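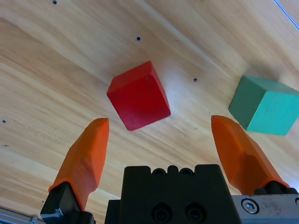

ピルヨ・ユントゥネンによれば、クルトコム公開日の見学者が最も長く足を止めるのは動作の速い装置の前よりも、指がブロックの手前で一度止まり、閉じるまでの間がはっきり分かる卓上セルの前であるという。この指摘は公開日の運営記録に繰り返し引用されており、後述するブリーンリー・セルの動作速度が通常運転時より低く設定されている根拠の一つとされる。

クルトコム公開日(クルトコムこうかいび、英: Clultcombe Open Day)は、マケラ(Mäkelä)がクルトコムの実験棟で開催する、ロボットマニピュレーション設備の一般公開行事である。卓上での把持・配置作業の実演を中心に、操作体験、設備見学、技術説明によって構成される。研究発表会とは別の行事として扱われ、査読や予稿集の制度はない。

概要

公開日の対象は、卓上に置かれた小型物体を、平行に開閉する二本指のグリッパーで扱う作業に限られる。移動ロボット、大型の産業用アーム、塗装・溶接設備は公開範囲に含まれない。これらの設備の一部は同じ実験棟にあるが、安全区画の構造上、見学者の動線を確保できないことが開催要項に記されている。

会場は実験棟の2112室で、同室には実演用の卓上セルと操作卓、見学者用の立ち見区画が置かれる。同室の一回あたりの入室は16人までとされ、一回の実演は6分で区切られる。入替えの間に作業台上の物体の配置が初期状態に戻される。

入場は無料で、事前申込制をとる。申込みの上限は500人であり、上限に達した時点で受付は終了する。当日の追加受付は行われない。

沿革

公開日の前身は、エルヴィル(Ellville)の旧実験室で行われていた取引先向けの設備説明である。当時の説明は停止状態の機器を見せるもので、通電した装置の実演は含まれていなかった。旧実験室では作業台と通路の間に柵を設ける余地がなく、稼働中の装置に見学者を近づけることができなかったためである。

設備がクルトコムへ移転した後、3月に関係者のみを対象とした試行が行われた。試行では自律動作による積上げ作業が演目に選ばれたが、崩れた後の復旧に時間を要し、進行が大幅に遅れた。ヴァルッテリ・ヤースケライネンは試行後の報告で、演目は失敗から次の試行までの時間が短いものに限るべきであるとし、積上げに代えて単一ブロックの把持と配置を推した。この提案は採用され、以後の演目の基本形となった。

一般を対象とする第一回の公開日は2019年10月31日に開催された。このときに使用された進行表と作業台の様式は、細部の改訂を経て現在も用いられている。

ブリーンリー・セル

ブリーンリー・セル(Brirnley cell)は、公開日の実演に用いられる卓上作業セルの名称である。名称は開発時の作業名に由来し、正式な型番ではない。

作業台

作業台の天板は明るい色の木製で、表面には木目が見える。天板には小さな穴が散在する。木製天板は光沢のある表面をもち、照明の角度によっては反射で木目が白く飛ぶ領域が生じる。この領域では物体の輪郭の検出が不安定になりやすく、技術説明では画像処理上の課題の例として取り上げられる。

反射への対策としては、照明の拡散、天板へのつや消しシートの敷設、露光の固定が検討された。このうちシートの敷設は、指先が接触した際にめくれが生じたことから見送られた。照明の拡散は採用されたものの、反射を完全に除くには至っていない。露光の固定は実演では有効とされるが、室内の明るさが時刻によって変わる場合には再設定を必要とする。

グリッパー

把持部は黒色の本体と、オレンジ色の一対の指からなる。指は平面を組み合わせた角張った形状で、先端に向かって内側に傾く。色は天板および対象物との区別を容易にする目的で選ばれており、手首側のカメラから見たときに指先の位置を操作者が把握しやすい。

指は消耗品として管理される。交換の基準は先端の摩耗と根元のがたつきであり、公開日の前には必ず点検が行われる。点検で異常が認められた場合は左右を同時に交換する。片側のみの交換は、閉じたときの中心がずれ、物体を横に押す原因となる。

手首カメラ

カメラは手首付近に取り付けられた小型のもので、グリッパーの本体と両指が常に視野の下側に入る。実演中の映像は立ち見区画の表示器に送られ、見学者は操作者と同じ映像を見る。

この視点の利点は、指と物体の相対位置が直接読み取れることである。欠点としては、手首の姿勢が変わると天板の見え方も変わるため、初めて見る者には水平方向の感覚がつかみにくいことが挙げられる。木目の走る向きが映像ごとに異なって見えるのもこのためで、説明員は木目を手首の回転の目安として紹介することがある。また、把持に近づくほど視野に入る天板の範囲が狭くなり、目標以外の物体が画面の端に外れる。 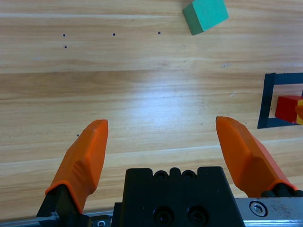
手首カメラの映像。両指は開いており、右側に紺色の枠と赤いブロックが見える。

対象物

対象物には赤や緑などの単色のブロックが用いられる。形状を立方体に近いものとしたのは、向かい合う面を指で挟みやすく、把持の良否が見学者にも判別しやすいことによる。色の違いは目標の指定に使われ、操作者は「赤を枠へ」のように口頭で目標を宣言してから動作を始める。

隣接する別のブロックは、把持の難度を左右する。指の外側に別の物体があると、指を開いたまま下ろすときに接触するおそれがあり、手首を回してから接近するか、いったん目標を広い場所へ押し出す必要がある。公開日では前者の手順のみが認められている。押し出しは有効な手段であるが、意図した動作か誤操作かを見学者が区別しにくいとして、実演の手順から外された。

配置枠

天板には紺色の四角い枠が設けられ、配置の目標領域として使われる。判定は物体の底面が枠の内側に収まっているか否かによる。枠線に重なった場合の扱いは当初定められていなかったが、操作体験の参加者からの問合せが多く、現在は重なりを不成立とする。向きは判定に含まれず、枠に対して斜めに置かれたものも有効である。

実演の手順

実演は操作者と説明員の組で行われる。操作者は操作卓に着き、説明員は立ち見区画の側に立つ。標準の進行は次のとおりである。

開始前、操作者は非常停止釦の動作を確認し、グリッパーを全開にして待機位置に移す。説明員は目標の色と配置先を告げる。この時点で表示器の映像が手首カメラに切り替えられる。

接近段階では、グリッパーは目標の上方へ移動し、指の開閉方向が目標の面に合うまで手首を回転させる。回転の途中で映像全体が傾いて見えるため、説明員はここで視点の説明を入れる。続いて指を開いたまま下降し、目標が両指の間に入った位置で一度停止する。停止は技術的には不要であるが、次の閉動作を予告する目的で手順に組み込まれている。

把持段階では指を閉じ、わずかに持ち上げて滑りの有無を見る。滑りが認められた場合は、その場で下ろして指を開き、接近段階の下降からやり直す。やり直しは一回の実演の時間内であれば制限されない。

配置段階では枠の上方へ移動し、物体の底面が天板に触れる高さまで下降してから指を開く。高い位置での開放は、物体が転がる原因となるため禁止されている。指を開いた後は真上に退避し、操作者が完了を宣言する。説明員は表示器の映像と枠の状態を照らして判定を述べる。

操作体験

実演の後には、見学者のうち希望者が操作卓で同じ作業を試みることができる。体験者の操作範囲は制限されており、手首の傾斜、天板より低い位置への移動、最高速度の使用は無効化される。操作者は隣席に待機し、随時操作権を取り戻すことができる。

体験者に多い誤りは、目標が画面の中央に見えた時点で十分に近づいたと判断し、指先が届かない高さで閉じてしまうものである。手首カメラの映像では奥行きの手掛かりが乏しく、影の位置と指先の重なりから高さを推定しなければならない。操作者の訓練でも、影を見る習慣をつけることに多くの時間が充てられる。

次に多いのは、目標と隣の物体の間に指を差し込めず、両方を動かしてしまうものである。この場合、体験は継続されるが、作業台から物体が落ちたときはその時点で終了となる。

安全管理

セルと立ち見区画の間には透明な仕切りが設けられる。稼働中に仕切りの内側へ入ることは操作者を含めて認められず、物体の配置を戻す作業は動力を遮断した後に行う。遮断の確認は操作者が声に出して行い、説明員が復唱する。

見学者による撮影は、仕切りの外側からに限り許可される。発光を伴う撮影は天板の反射を強め、手首カメラの映像に影響するため禁止されている。長い紐の付いた荷物は入口で預かる。

運営上の課題

入替え制に対しては、やり直しが続いた回で配置段階まで到達しないことがあるとの指摘がある。ヤースケライネンは、時間を延長するよりも初期配置を易しくするほうがよいとして、目標の周囲に物体を置かない配置を各回の標準とする案を示した。一方ユントゥネンは、隣接物のない配置では手首を回転させる理由が見学者に伝わらないとして、少なくとも後半の回には隣接物を残すことを求めている。現行の進行表では両者の配置が回ごとに交互に用いられる。

表示器の映像についても意見が分かれる。手首カメラの映像のみでは装置全体の動きが分からないとして、固定カメラの映像を並べて表示する試みが行われたが、見学者の視線が分散し、説明の進行に支障が出たとして中止された。映像の切替えを操作者が足元の釦で行う方式は、現在も検討中である。

関連項目

マニピュレーション
平行グリッパー
遠隔操作
ビジュアルサーボ
エルヴィル旧実験室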